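Knit glove on a five-finger hand: keep it for cloth pickup, or go back to the parallel gripper?

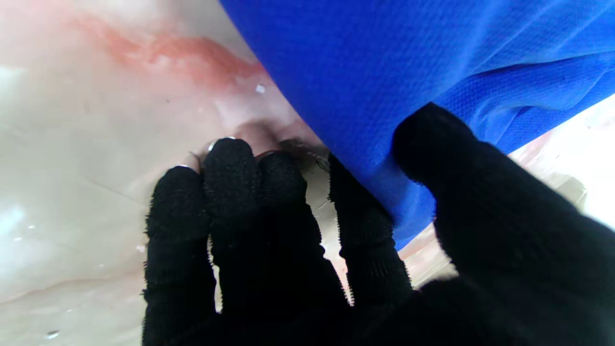
I'm comparing two end effectors for picking a single cloth off a flat counter. One is a Heka five-finger hand, the other a Vamar parallel gripper with flat pads. The Heka wears a black knit glove for friction, and from the wrist camera the metal at a couple of fingertips shows past the end of the fabric. The counter is smooth and a little glossy, the cloth is a blue waffle or mesh weave. Over 15 trials each, the Vamar missed 2 and the Heka missed more than I'd like, mostly fingertips sliding on the counter. Is the glove the problem, or my approach angle?
Serena Serra

2 answers

Raffaele Marras
Probably both, but fix the glove first. If bare metal reaches the counter before the knit does, you are testing metal on a slick surface. Pull the fabric fully over the tips and tack it down, or switch to rubber-dipped fingers. Replace it when it frays - loose fibers get into the joints. Then have one finger go under the cloth edge and close the thumb on top. Pressing all five flat wastes force. Log motor current at contact; on my hand 920 mA was where the tips began to skid, yours will differ. Change one thing at a time and rerun the same 15.

Vesela Petek
just use the parallel one. we had a Holonex hand and went back to two fingers in December, no regrets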